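Style > Clothes > News

The towelling hat would like another word with you

29/10/2018 | By Pravesh Buthelezi
Last updated: 8.37am

The terry towelling bucket hat, last seen on your uncle at the cricket and before that on your uncle's uncle, is coming back in November. It will cost more than it used to.

Movico, the Petden firm that made hats for bowls clubs, fishing trips and school sports days until the orders dried up, is reissuing its old Gakari model in three colours. They are called Bone, Bottle and Lemon. Anyone who owned the original will recognise them as white, green and yellow.

The Gakari was never meant to be fashionable, and for most of its life it did a very thorough job. It was sold folded in a paper band, from a bin beside the sunscreen, and came in a single size that fitted children badly and adults worse. It soaked up sweat, sea water and tomato sauce. It could be dunked in an esky and put back on. Most families had two, one of which lived permanently on the back shelf of the car, where the sun turned it the colour of weak tea.

The company now describes it as "an unstructured warm-weather piece with a relaxed crown". The crown was always relaxed. It had no choice, having nothing inside it.

Movico's head of design, who came over from knitwear, told a small gathering of buyers and press at the Kruger Street showroom that the team had spent months going back through the firm's pattern books and had been "genuinely moved" by the brim. The original was made from eight wedges of towelling and a brim quilted with rings of stitching, and the reissue follows it closely. The stitching is straighter. The loops are longer. The little metal eyelets, which used to rust and leave an orange dot over each ear, are now some sort of alloy that won't, and a few of us felt something had been lost.

It also comes in sizes this time. There are three of them, and I tried on the middle one. I looked like a man about to be asked to move his boat.

Why now is a question the fashion business prefers to answer with the word "mood", and the word was duly used. The longer version is that bucket hats of every kind have been creeping back onto young heads for a while, nylon ones first, then denim, then the furry sort that makes the wearer look as though something has landed. Towelling was always going to get its turn. Second-hand shops in the inner suburbs worked it out early. The good ones have moved their old Gakaris off the bargain table and onto a shelf with a lamp on it.

There is a bit of history behind the thing, and the firm has printed a leaflet about it, which I read on the tram. Towelling hats sold well because towelling was cheap and the mills had plenty of offcuts. The Gakari began life as a way of using up bath mat fabric that had been dyed the wrong green. (This is Bottle.) A bowls club ordered some as a joke for its summer carnival, its members declined to take them off, and the following season there was a proper order with a badge on the front. The name was picked out by the founder's daughter from a list, and the leaflet is candid that no record survives of what else was on it.

The decline gets less space. School hats grew wider brims, quite properly, and caps took everyone else. By the end the Gakari was being made for a handful of caravan parks and one brass band. The machine that did the brims went under a tarpaulin and stayed there until last year, when a stylist rang up wanting seven hats for a music video and was prepared to pay for all of them.

You do wonder who the new one is for. The people who remember it remember paying next to nothing and losing it off a jetty. The people who don't remember it are, by all accounts, very keen. Two of the younger buyers at the showroom put theirs on straight away and kept them on through the sandwiches, and they looked terrific, which was annoying. One asked whether it could be washed. There was a short silence among those of us over 40 – it is a towel, after all – before the head of design said cold, and gently, and dry flat.

I raised the esky. She said she wouldn't recommend it.

The lining is new as well. The old hat had none, and the new one has a band of cotton printed with the Petden foreshore, so that the wearer can enjoy a view of the foreshore whenever the hat is off. There is a small woven label on the outside, at the back, which Movico says can be unpicked by anyone who doesn't care for labels. I'm told some people will buy it for the label.

A matching towelling shirt was on a rail near the door. It has a zip and a collar, and the firm is "listening to feedback" before deciding whether to make it in any quantity. My feedback is that my father had one, in brown, and was not allowed to wear it to dinner. It sold out of samples before I had found my coat.

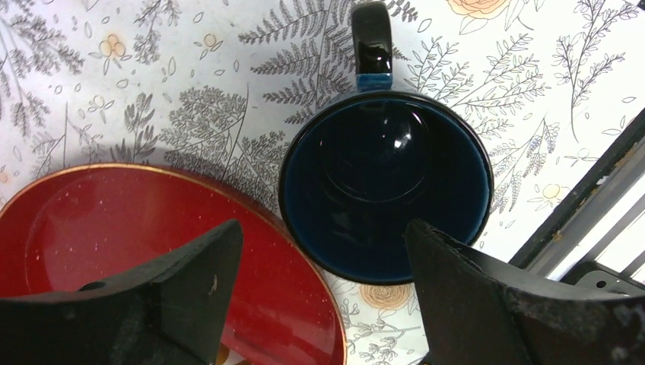
Reading time: 3 minutes

The Gakari goes on sale in November at the Kruger Street showroom and at stockists to be announced. Bone and Bottle will be there from the start, with Lemon to follow once the dye house is happy with it. Original hats can be brought in for mending at the counter – new eyelets, brims restitched – though Movico asks that they be washed first.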